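The Sock Desk

I have matched socks in four apartments and one basement, and I am telling you that the best place on this earth to match socks is a desk. Beds are too soft. A sock sinks into a quilt and takes on the color of the quilt. The couch eats them. But a desk! A desk has edges, and good light from the window, and you can pull up a chair and sit there like somebody with a profession.

My sister laughs at this. She moved into the upstairs rooms in Jutbridge with me the winter the mill road flooded, and she brought two suitcases, a toaster, and a pillowcase full of socks with no partners. She called it the orphanage. She had been carrying it from place to place since college, and she set it down in the hall as if it were a cat that would find its own way around.

"You can't keep this," I said.

"You can't make me throw it out."

So I didn't. I did something much better. I waited until Sunday, when she was asleep, and I cleared the desk of mail and mugs and the dish of paper clips, and I took the pillowcase by its corners and poured.

Oh, it was glorious. Stripes! Wool ones with the heels gone thin as tea! A green one with a hole you could put a plum through, a thing that might have been a mitten, a white one printed with tiny lobsters. I had never seen so many kinds of sock in one place, and I used to work the returns counter at Zotasell, where people would bring back anything. We had a bin in the back room there for items that came in singles, one glove, one earring, one bookend, and on slow afternoons I used to go through it hoping. Twice in seven years I made a pair. I still remember both.

I started with the darks, which is how my grandmother did it. She had a rule that you do the hard ones first while your eyes are fresh, and navy and black are the hardest pair of colors ever invented. You hold them up to the window. You hold them up to each other. You rub the ribbing with your thumb, and sometimes the thumb knows before you do. By the time the coffee was cold I had a row of dark bundles along the windowsill and I was singing.

My sister came out in her robe at ten. She looked at the sill. She looked at the desk.

"You went in the orphanage," she said.

"I went in the orphanage, and look!"

I showed her a gray hiking sock and its twin, which had been turned inside out and knotted around a hair tie. She took them from me and didn't say anything for a bit. Then she went and got the other chair.

We worked through the middles together, the browns and greens and the big population of plain white athletic socks, and those we matched by the gray on the toes. She told me where they had come from. The lobsters were from a bus station in Ametepe, bought because her boots had leaked and the only shop open was a bait shop. The thin wool ones had been our dad's. She had taken them out of his drawer without asking anyone and felt bad about it ever since, and I told her I had taken his belt, so there we were. We gave the wool ones a pile of their own.

What was left at noon were the soft ones. The house socks. She had gone through a time, she said, when she bought a pair every time something went wrong at Jatel, where she was answering phones, and a great deal went wrong at Jatel. They were the colors of a candy dish and they were all different to the touch, and I laid the last of them out on the wood with their cuffs toward me and simply admired them.

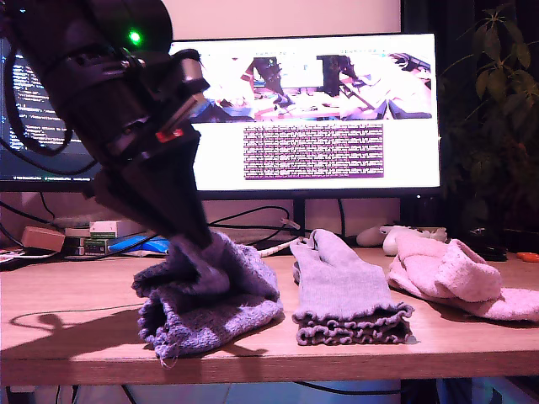 Can you wear two socks that don't match if they're close enough in thickness?
Thickness is the only thing your feet will ever ask about, so go ahead, and put the fuzzier one on whichever foot gets cold first.

I wrote that down on the back of an envelope, the question and the answer both, because my sister had asked it in such a small serious voice and I had answered without thinking, and it seemed to me we had settled something. It's on our refrigerator now. The milk man's bill is pinned on top of it but you can lift the corner.

She picked up the purple one and put her whole hand inside, and wiggled her fingers in the toe. It was the bumpy kind of knit, with threads coming loose, and it had been through the wash so many times it had given up on being any particular size. "This was the first one," she said. "I got a call from a man who had been charged 145 dollars for something he never ordered, and he cried, and I wasn't allowed to give it back to him. I walked out at lunch and bought these."

"Where's the other?"

"I wore it home."

"Just the one?"

"I lost it somewhere between there and here. I lost all of them somewhere between there and here."

Then I held up the lavender one with the ruffle, and she started to laugh. It is a very grand ruffle. It goes in layers, all frills, like the edge of a cake for somebody's great-aunt. She said she had bought that pair after a promotion went to the fellow at the next desk, and she had worn them under her good boots for a week so that she would know they were there. I have never loved my sister more than when I pictured that ruffle sitting in a meeting, secretly, under the table.

We did not find a partner for the purple, or the ruffle, or the pink. I want to be clear about that since you may be hoping, the way I was hoping with the bin. We shook out the pillowcase twice. We looked in the toaster box. A bottle cap fell out, and a key to an apartment on a street that has since been renamed, and plenty of lint.

But she kept touching the pink one. It was thick, like the good kind of towel, and she folded it over and unfolded it and held it against her cheek, and finally she pulled it on over her bare foot right there in the chair. Then she reached across and took the purple and put it on the other.

"Well?" I said.

She stood up and walked to the stove and back. The floor in that kitchen is cold in every season. She walked to the stove again.

"Warm," she said. "Both sides!"

I had the ruffled one on by then. It only came up to my ankle bone, but the frills stood out all around and I could feel them when I moved. I wore it with one of Dad's.

We made eggs. The windowsill was full and the pillowcase was in the wash, turning around by itself, and I could hear the buttons on it knocking against the glass.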